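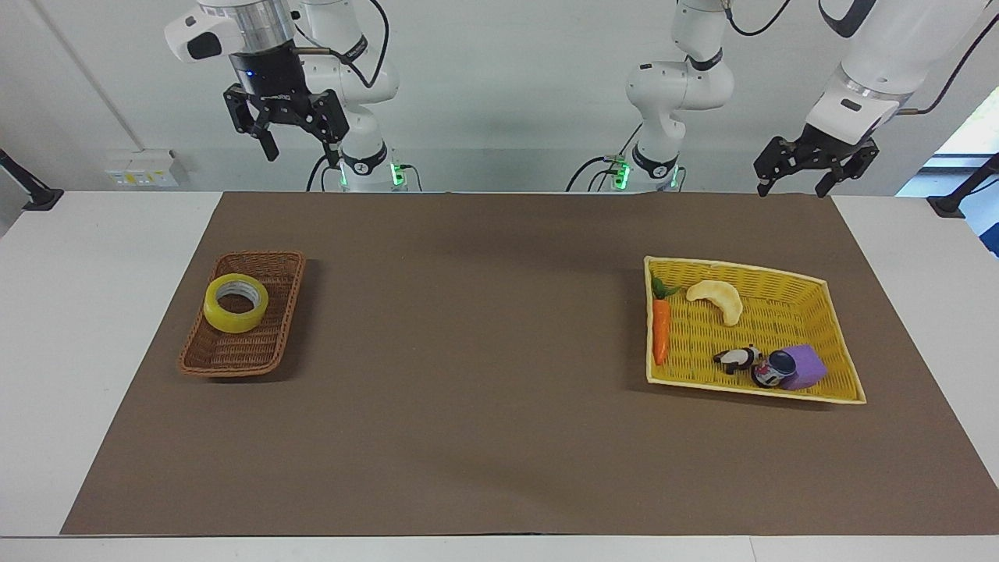 Last modified: January 27, 2025

List: Trindska watershed technical list
Subject: Re: Turbidity readings below the Beltov settling pond

On the December sheet, the Kwok monitoring group wrote:

> The lower gauge shows a jump in turbidity after each
> pumping day at Beltov. The upper gauge does not. Can
> someone confirm that the two probes were calibrated
> against the same standard? If so, we would like the
> pond outlet added to the sampling route.

Both probes were calibrated with the same standard, on the same day. The calibration log is in the shared folder under Prudomham, which is the name of the upper station, so it is easy to miss.

I went back through the raw file for the lower gauge. It holds 3513 readings after the usual filter. The jumps are there, but three of them fall on days with heavy rain, and those should be set aside until we have flow data from the side creek. The creek enters between the two stations and drains the old haul road, which sheds fine sediment in any storm. The dry-day jumps are harder to explain that way.

Turbidity alone will not tell us where the sediment comes from. I would add dissolved iron and sulfate at the outlet – the pond water should differ from the creek water on both. Grab samples are enough for now. Please take them at mid-depth, upstream of the culvert, and note the pump status at the time.

The operator's permit sets a limit on suspended solids, not on turbidity. Before anyone writes to the regulator we need paired samples to convert one to the other. We have two pairs so far, both from low flow, and I would not fit a line to that.

The revised route sheet will go in the same folder. Corrections to the list, please.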